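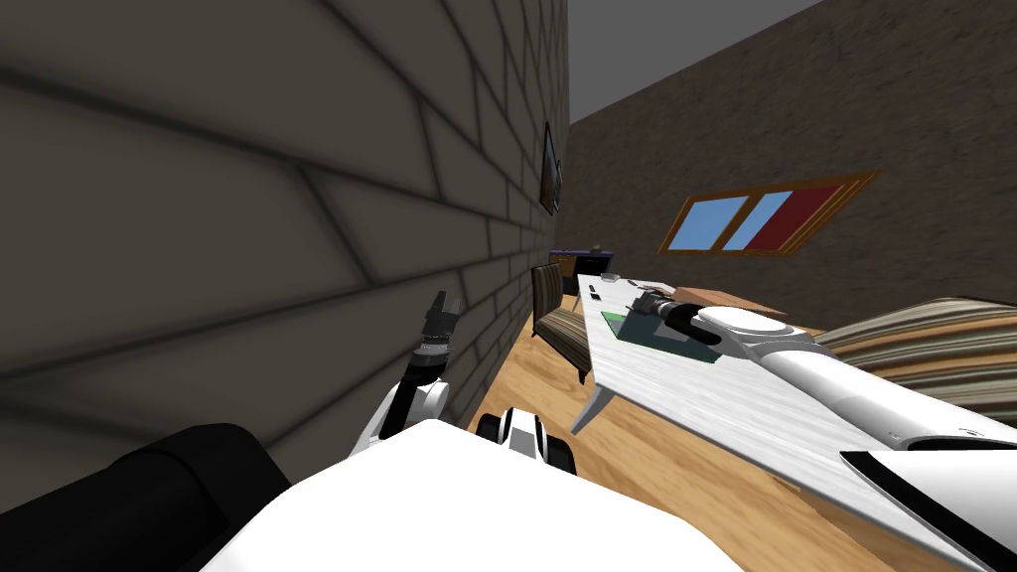 Kerttu Vuorinen asked that the evacuation steps come before the section on valve replacement, as residents in Gandthorpe had looked for them there first and lost time. The order below follows that request.

4. Responding to a Gas Alarm

This section applies to apartment buildings fitted with the Donik wall detector and the Wadard shutoff unit. It should be read by building managers and by any resident who holds a key to the meter room.

4.1 When the alarm sounds

1. Put out any open flame. Do not touch light switches, doorbells or plugs.
2. Open the nearest window or outside door if it is on your way out.
3. Leave the apartment and knock on neighboring doors as you pass. Do not ring.
4. Use the stairs. Do not use the elevator.
5. Once outside, move at least 78 feet from the building and call the fire department.

CAUTION: Do not use a telephone inside the building, including in the stairwell.

4.2 Shutting off the supply

The Wadard unit closes the main valve by itself after 20 seconds of continuous alarm. If the red lamp beside the outside gas cabinet remains off, the valve has not closed and must be turned by hand.

1. Approach the cabinet only if there is no smell of gas near it.
2. Unlock the cabinet and turn the handle until it lies across the pipe.
3. Report to the fire officer in charge that the supply is off.

Note: On buildings served by the Rønning line there are two handles. Both must be turned.

4.3 Returning to the building

No person may go back inside until the fire officer has given permission. The main valve may be reopened only by a licensed fitter, who will test each floor in turn. Testing takes nearly 3 hours in most buildings – longer where apartments are locked and no key has been left.

4.4 Records

The building manager enters the time of the alarm, the time of the shutoff and the name of the fitter in the log. Copies go to Jade Penner at the district safety office. Detectors that have sounded are to be replaced before the next yearly check in July, even if they pass the button test.

Valve replacement is covered in Section 5.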